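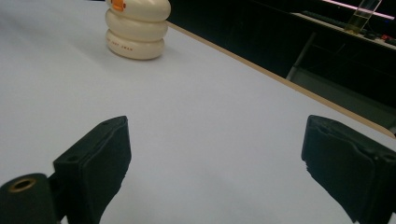
Attachment 1: the stacker on the craft room table, lettering toward the front

Ticket 1119
Product: Leken stacking figure, cream
Opened by: Ratih Subramaniam, Praststead Community Playroom
Handled by: Lena Borkowska, Leken customer care
Status: Open, waiting on customer

Ratih Subramaniam wrote:

Hello, and thank you in advance for reading all of this, I know I go on a bit! We bought one of your cream stackers back in April for our playroom, and the children adore it, so please don't take this as a complaint about the toy itself. The trouble is that it leans. When I set it up on the big pale table in the craft room it stands up fine for a while, and then somebody pulls out a chair or bumps the table and the upper part slides off to one side. I've attached a photo so you can see which one we have. It's the one with the rounded tiers like little pillows and the small orange piece up top. There's a line of small brownish lettering on the bottom tier that I read as NOT SWAN, but my glasses are not what they were, so please correct me if that's wrong.

What I've tried so far: I wiped down the table and the underside of the bottom tier with a damp cloth and let everything dry overnight. I turned the bottom tier a quarter turn, then another quarter turn. I also tried it on the bookshelf by the window, where it seemed steadier, although fewer people bump the bookshelf so I'm not sure that counts.

Is there supposed to be something between the tiers? A pad or a peg or anything like that? The box is long gone, I'm afraid, and the leaflet went with it.

Lena Borkowska, Leken customer care, wrote:

Hi Ratih, thank you for such a thorough message, and please go on as much as you like, it saves me asking! I'm so glad the children are enjoying it.

To answer your main question, yes, there should be a thin clear ring sitting in the hollow on top of each tier except the last one. They're easy to miss, and they do come away with the packing paper now and then. Could you lift the tiers apart and run a fingertip around the inside of each hollow? If you feel something slightly rubbery, the ring is there. If it's smooth all the way around, it's gone.

Thank you for the photo too. I can make out the lettering on the bottom tier but I wouldn't swear to the wording from that angle either. If you get a minute, would you turn the bottom tier over and look for a two-digit number pressed into the base? That tells me which batch you have and which size of ring to send. The lettering on the front doesn't help me with that part, sadly.

Ratih Subramaniam wrote:

Well, I feel a little silly, but I'm happy too. The number is 66. I went around the hollows with my finger like you said and the lowest one is rubbery, but the next one up is perfectly smooth, so I think we've found our culprit. Gyula Kovács, who does our Monday setup... sorry, our morning setup, I should say, he's moved around since spring... thinks he may have thrown out something like a clear rubber band when he unpacked it. He sends his apologies to the toy.

One more question while I have you. The table has a bit of slope toward the wooden edging, nothing you'd notice unless you put a marble down. Would that make any difference? And can I use a dab of that blue putty until the ring comes?

Lena Borkowska wrote:

Please tell Gyula he is in very good company! Batch 66 takes the medium ring. I've put 2 in the mail to you so you'll have a spare, no charge, coming out of our Galoddale warehouse. Allow up to 5 working days.

A small slope won't matter once the ring is in. Until then I'd keep it well back from the edge of the table. I'd skip the putty, please. It can leave an oily mark on a light finish, and I've spent a long afternoon trying to get it off one of ours with dish soap and a toothbrush. A small square of damp paper towel between the tiers will hold it well enough for grown-ups to admire, but do take it down when the children are in.

When the rings arrive:
Wash the hollow with warm water and a drop of dish soap, then dry it.
Press the ring in flat side down and go all the way around with your thumb.
Set the next tier on top and give it a gentle twist until you feel it grip.

Let me know how it goes. I'll leave the ticket open.

Internal note, Lena Borkowska: Second missing ring from batch 66. Asked Prasetyo Krishnan to check whether the packing paper was changed for that run. Leaflet reprint to be sent with the rings.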